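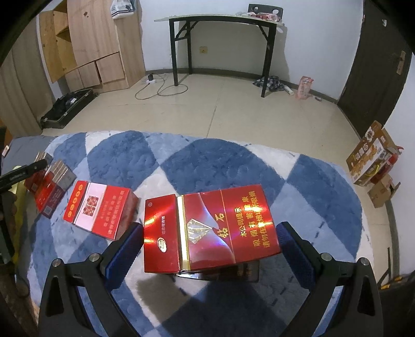

Can a member bring a box of unsorted printed packaging to the swap without listing every piece first?

A short note on the lid is enough, giving the kind of thing inside and whether it's for trade or only for looking at. The full listing is for the display tables, and it can be handed in at the door on the day.

Nastemico Printed Packaging Circle
Minutes of the fall meeting, 10/11/25
Held in the upstairs room at Iltska Hall, Zumau

Sachiko Yokoyama led the meeting and Miyuki Yokoyama took these notes, so please blame Miyuki for any spelling. We got going a little behind time (the coffee urn was slow and nobody wanted to start without it), and it was lovely to see such a full room, including several people who hadn't been with us since the June outing.

Last meeting's minutes

Read and accepted with one change. The seed packets shown in June were printed in two colors and the notes said three. The member who brought them was very gracious about it.

The winter swap

Most of the evening went to this, as it always does. The hall has offered us the downstairs room at the same rent as before, and we were all glad to say yes to it. Sachiko has drawn up a plan with the trading tables along the window side and the display tables by the stage, where the light is kinder to old inks. There was a good long talk about whether matchboxes and fruit wrappers should share a table as they did last time, and the feeling was that they should be split up, mainly because the fruit wrappers drew such a crowd that the matchbox people could hardly get to their own chairs.

We then came to foreign packaging, which has grown so much that it needs a table to itself. Several members trade with friends overseas now, and what comes back is a wonderful mix of tea tins, candy papers, soap wrappers, and tobacco boxes, 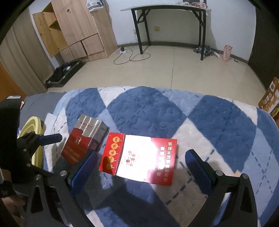
and it was felt that these ought to be set out by kind of goods instead of by country, so that somebody who loves soap wrappers can find them all in one place. Labels should give the name as printed, with a translation underneath if the owner has one. If you don't have one, leave the line blank and someone may come along on the day who can fill it in for you! That happened twice last winter and made for some very nice conversations.

Tobacco items stay on the display side and are for adult members to trade among themselves, same as every year.

Money

We have $400 in hand after paying for the June outing. The room and the printed flyers will come out of that, and there should be enough left over for new sleeves. Entry to the swap stays at $5, with members free. A suggestion to drop it to $4 was talked over kindly and left for another year.

The catalog

Miyuki was happy to report that the card catalog has passed a mark we've been chasing for ages, with more than 1,000 entries now typed up. The handwriting on the oldest cards is a trial, and anyone who remembers how the early members shortened the names of printers is warmly invited to sit down with her and a pot of tea.
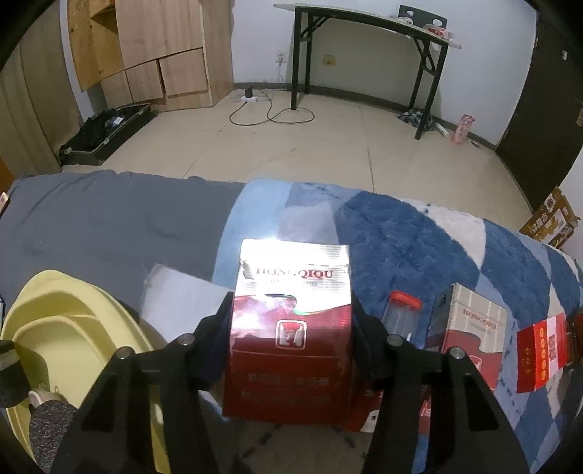 Storage and care

We had a friendly back-and-forth about flattening. Some members open every carton out along the glued seam and keep it flat, and others can't bear to and keep theirs standing in shoeboxes. We agreed that both are fine for the swap, but flattened pieces need a stiff card behind them. Please keep tape off everything, even the kind sold as removable.

Other business

The lost umbrella is still in the coat closet at Iltska Hall. Thanks were given for the lemon bars, and the recipe will go out with the flyers.

To do before the swap

Sachiko to confirm the downstairs room and get the key.
Miyuki to print blank labels and bring spare pencils.
Everyone to tell Sachiko how much table space they would like.

The meeting closed with the usual show-and-tell, which ran on until the hall needed the room back.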